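Clonach Creek Restoration - Progress Report to the Wubshet Fund

Print this page
E-mail this page

Dec 13, 2025

This report covers the second half of our grant for the lower part of Clonach Creek. The first half was described in the report which we sent in August, and I will not repeat it, except where the plan has changed.

Planting on the eastern bank is finished. We have put in 2620 tube stock, mostly river bottlebrush and mat rush, with a smaller quantity of lomandra from the Cliritz nursery. The nursery was late with the last delivery, so 258 of the plants went in after the good rain and had to be watered by hand from the tank on the ute. I consider this part the weakest of the work, and we will check it again before the end of summer.

The fence along the top paddock is now 231 metres long. This is shorter than in our application. The neighbour at Culedik asked that we leave his old cattle crossing open until he has built the new trough, and we agreed, as without his goodwill the whole western side is not possible. The unspent wire and posts are stored in his shed and are listed in the attached budget. 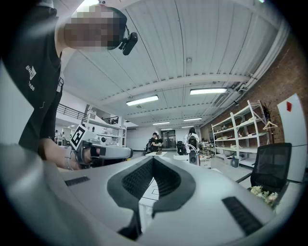

Weed control took more hours than we expected. The blackberry at the bend had come back from the roots, and the first spraying was done too early in the season. We have changed to cutting and painting the stems, which is slow work but does less harm to the young rushes. Willow removal has not started - the contractor has given us a new date, and we ask the Fund to accept this delay without a change in the total amount.

Water testing continues at the two usual points. The readings at the lower point are still cloudy after each heavy rain, and I do not want to claim an improvement on so few months. A fair comparison will need one more winter.

On the money side, we are under budget on plants and over on fuel. We request permission to move up to 200 dollars from the first line to the second. Receipts are in the second attachment, in the order of the bank statement.

For the next period we plan the willow removal, the rest of the fence, and replacement of any plants which did not survive. The next report will follow the same headings as this one.

Comments

creekside_gum: Good to see the fence going up. Is the walking track still closed near the bend?

Mat Rush Fan: The application said lomandra and mat rush as separate plants, but I thought they were the same thing? Maybe check the list.

paddock7: Please keep the crossing open until the trough is in, the cattle have no other way to water on that side.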